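The Second Single

The label was called Sorutero, and it had two rooms over a tire shop in Hunddale. The rapper had signed with them in January for less than he told his mother. His first single had done well. His second one had been finished for 118 days, and it still wasn't out.

He asked about it every week. The manager said the timing was wrong. Then she said the mix was wrong. Then she said De Smet, the distributor, had changed its rules and everybody was waiting.

"I've got a show in Draltley," he said. "I want to play it there."

"You can play it. You just can't say when it's coming."

They were having this talk at the cafe downstairs from the radio station, where he'd gone to record a drop for the morning show. It was nine seconds long and took an hour.

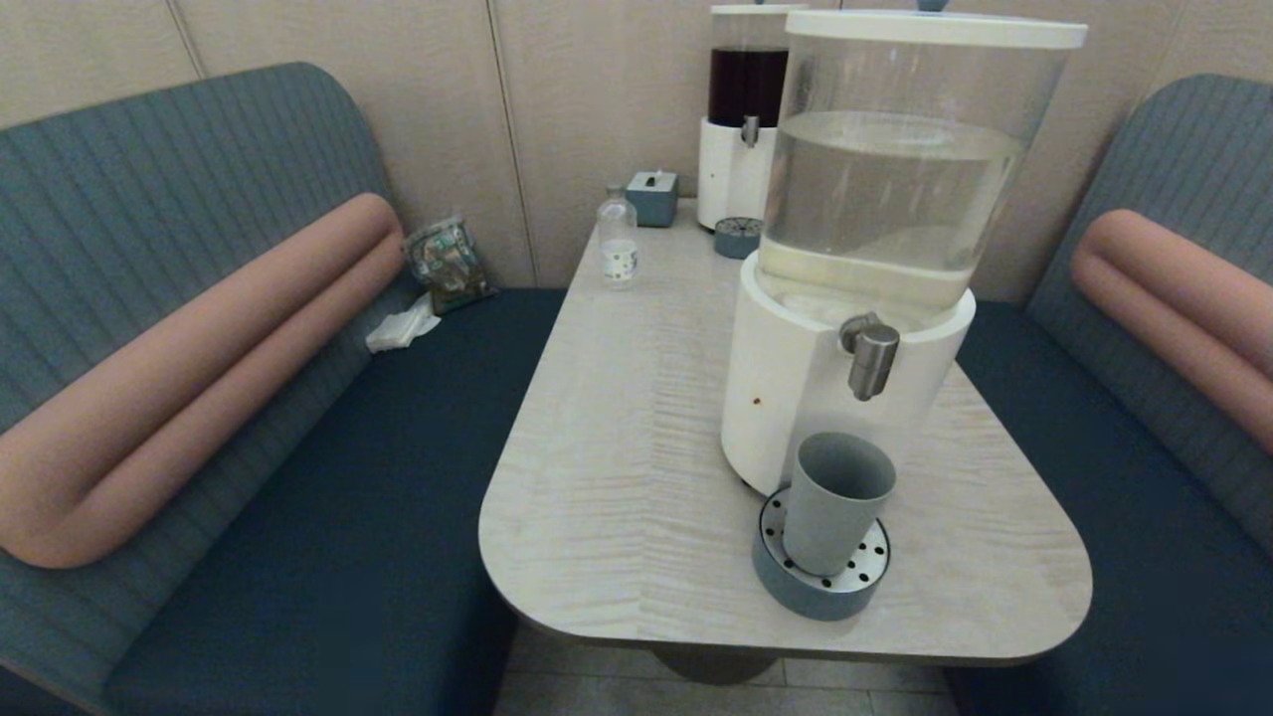
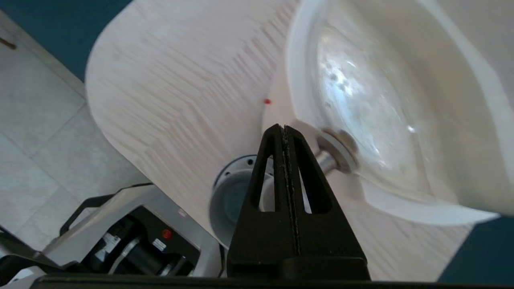
Booth seating and the round-edged table.

The manager ate half a sandwich and wrapped up the rest.

"How many tickets?" he asked.

"Almost 200."

"The room holds 400."

"I know what the room holds."

He thought about the first single. He had made it in his cousin's bedroom with a mattress against the door, and he had put it up himself at two in the morning. A hundred people heard it by breakfast. No one had told him about timing.

"What if I leak it?" he said.

"Then you owe them the advance back."

"I spent the advance."

"I know. I signed for the car."

He looked at his phone. The producer had sent him the file again, the same file, with a new name on it. The old name had FINAL in it. The new one had FINAL and a number.

He drove to Draltley by himself. The crowd was small and stood near the bar. He did the first single early, to get it over with, and they knew the words. Then he asked the DJ for the other one. He didn't say what it was called or when it was coming.

A girl in front held up her phone and recorded the whole thing. He walked over to her side of the stage and did the last verse there, slowly, so she would get all of it.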